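Teleoperators wanted, part time, patience required

Posted Dec 21, 2022
Uver Robotics, Benjelloun Street office and remote

We are looking for people to do kitchen chores for a robot that can't do them yet. You will not touch a dish. You will sit in a chair, hold two controllers, and move two robot arms through a simulated kitchen until the chore is done or until you need a walk. The robot's software then studies what you did and tries to copy it. This is called learning from demonstration, and it means that if you pick up mugs in a strange way, so will the robot, possibly for years.

The project is called Tromix. It has been going since August, and in that time we have learned that engineers are terrible at demonstrations. They get clever. They try to open a cabinet with one finger of one gripper to see if it can be done. We would like some normal people now, please.

What the work is like

You log in, you get a kitchen and a task. Tasks are short: put the block on the counter, slide the pan off the burner, open the drawer and close it again. You do each one several times over, with the objects moved between tries. A session is 2 hours with a break in the middle, and you may do up to 3 sessions a week. We pay for the break.

The kitchens are computer-made and come out of a generator we named Jullholm, after the summer cottage where one of us had the idea and should have been swimming. Jullholm has read a great many floor plans and has its own opinions on where furniture goes. You view everything from the robot's side, looking out over its body and past its two grippers, which takes most people a session or so to get used to.

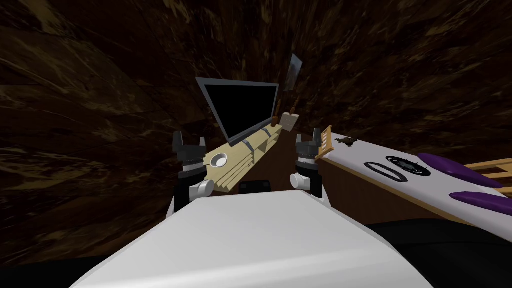
Your hands will want to reach faster than the arms can follow. Let them be slow. A demonstration that takes four minutes and goes smoothly is worth more to us than a quick one with a lunge in it, and if you drop something, go back and pick it up the way you would at home. We keep those. The robot is going to drop things too and it should see how a grown-up handles it.

Some tasks will be impossible. An object may be stuck inside another object, or hanging in the air where neither gripper can get at it. There is a button for this. Press it, write a line on what went wrong, and move on to the next one. You are paid the same. Please keep the line civil, as the person who wrote the generator reads them all.

Who we want

You are 18 or older and can use both hands on a controller for an hour at a stretch. You have cooked, cleaned up, or at least watched it done with attention. Game experience is fine but counts for less than you'd think, and speedrunners have been our most expensive hires. Left-handed people are very welcome; so far the robot has learned almost everything from righties and it shows.

If headsets make you queasy, tell us. You can do all of this on a regular monitor.

What you get

Pay is $96 a session, sent every other week. Training is paid at the same rate. We lend you the controllers and would like them back. You can work from our office, where the coffee is poor and the chairs are good, or from home, where we have no control over either.

We ask each new operator for a first block of 144 finished demonstrations. After that we both decide whether to go on. Movements of the controllers and what the simulated robot sees are recorded. Your face and your voice are not, so say what you like to the arms. Everyone does.

How to apply

Use the form on our jobs page. Skip the cover letter. In its place, write out how you would take a lid off a pot and set it down, in enough detail that a machine with two fingers per hand could follow. Half a page will do. We have received one that ran to eleven, and yes, that person works here.

We'll answer every application, usually within two weeks, and invite people in for a trial session (paid, as above).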